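Hooks, Baskets and Bags: How Small Things Are Kept in Order

A guide for young readers from the Ilari Children's Museum
Written by Magdolna Kerekes

Every home has small things in it. There are keys, toys, bracelets, pouches and cards. Small things are easy to pick up, and they are also easy to lose. People have made many kinds of holders for them. This guide explains three: the hook, the basket and the bag.

What is a hook?

A hook is a bent piece of metal, wood or plastic. One end is fixed in place. The other end curves upward, so that a loop or a strap can rest in the curve. The weight of the object pulls it down into the bend, and there it stays.

When several hooks are joined to one long bar, they form a hook rail. A rail may carry coats and hats, but it can also carry lighter things, such as a plush pig in a polka-dot dress.
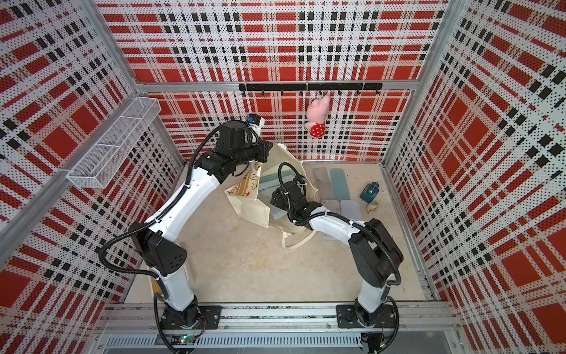
A rail should be low enough for the people who use it. Visitors to our Rolier Room often ask why the coat hooks there are set at two heights. The upper row is for adults and the lower row is for children.

What is a wire basket?

A wire basket is made of thin metal wires that cross one another. The pattern they make is called mesh. Mesh has two useful qualities. It weighs little, and it lets a person see what is inside without taking anything out.

Some baskets stand on a shelf. Others are attached to a wall, where they leave the floor free. A long basket may be divided into compartments — small spaces with a wall between them — so that pencils do not mix with hair clips.

What is a tote bag?

A tote bag is an open bag with straps. The word "tote" means "to carry." Many totes are made of cloth. Cloth bends, and an empty cloth bag may slump or fold over when it is set down. Flat, stiff objects can be stood upright along one side, which leaves space beside them for softer things.

Before packing, it helps to lay everything out. Flat things may go in one group, and little things such as a pouch or a bracelet may go next to them. The packer can then see what there is and choose what goes in first.

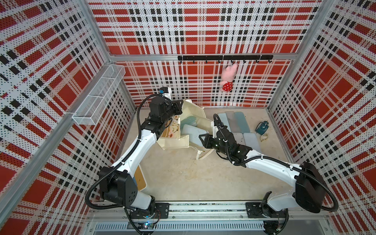
Try it yourself

1. Choose a cloth bag and 7 small objects. Ask before using anything that belongs to someone else.
2. Lay the objects on a table or on a clean floor.
3. Put the flat objects in first, standing up against one side.
4. Add the small objects last. Place very small ones in a pouch.
5. Hang the bag on a strong hook. If it is heavy, ask an adult to help.

Words to know

Compartment: a small, separate part of a larger space.
Mesh: crossed wires or threads with gaps between them.
Rail: a long bar fixed in place.

Related guides

Buttons, Zippers and Ties
Why Do Shelves Sag?
The Vass Collection of Lunch Boxes
Folding Cloth, by Itzel Quintero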